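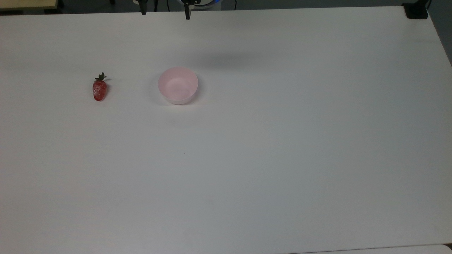

Panya Kaewsai would prefer that people stopped asking when the arm will be finished, because the question assumes there is a day when you put the tools away. The better question, by Kaewsai's reckoning, is what it does now that it didn't do in March.

In March it dropped things. The first fingers were printed in hard plastic with flat faces, and they either let go early or squeezed until something gave. "I went through a punnet of real strawberries in one evening," Kaewsai says. "After that my partner did the shopping and I wasn't told where the fruit was."

The job is simple to describe. Pick up a strawberry, put it in a bowl, open the fingers, move back. It is the first of a set of kitchen jobs planned for the arm, which is known in the workshop as Illalon, after a racehorse that lost. Work happens at Zakenell, a shared shed behind a row of panel beaters, where members pay by the month and label their own shelves.

Kaewsai spent years fixing gearboxes at a Honda dealership before taking up robots, and says the habits carried over. Every change gets written in a notebook, one change at a time. Two changes at once and you've learnt nothing from either.

"The motors weren't the hard part. You buy those, you read the sheet, you wire them the way it tells you," Kaewsai says. "The hard part was getting it to be in the same place twice."

Most of the winter went on that. The arm would come back to its starting point a few millimetres out, then a few more, and by the end of a session it was reaching for fruit that wasn't there. Kaewsai blamed the software for weeks. The fault was a grub screw in the second joint that had been done up without thread locker. It was found by holding the joint by hand and feeling it tick.

The fingers have been redrawn many times since. The current pair closes more slowly over the last part of its travel and stops when the motor current rises past a set limit. Kaewsai tried a pressure sensor first and took it off again. It worked, but the wires kept getting pinched, and a repair every second night was too much.

Lighting was another nuisance. The shed has one good window, and the colour settings that suited the afternoon were useless after tea. "Red is meant to be the easy one," Kaewsai says. "Under the old tubes it came up brown." New tubes fixed most of it.

Since then the notebook has a tally in it. The target is 2000 attempts with the same settings, and the count stood at 1315 on 10th November. Misses are written down with a word or two beside each: high, short, rolled, bumped bowl. Bumped bowl is the most common. The arm swings a little wide on the way across, and Kaewsai thinks the path needs another point in it - a lift before the turn - but won't touch it until the run is done.

The next job is a teaspoon. Spoons are thin and shiny and lie flat, and Kaewsai expects to be redrawing the fingers again by the time the first one leaves the table.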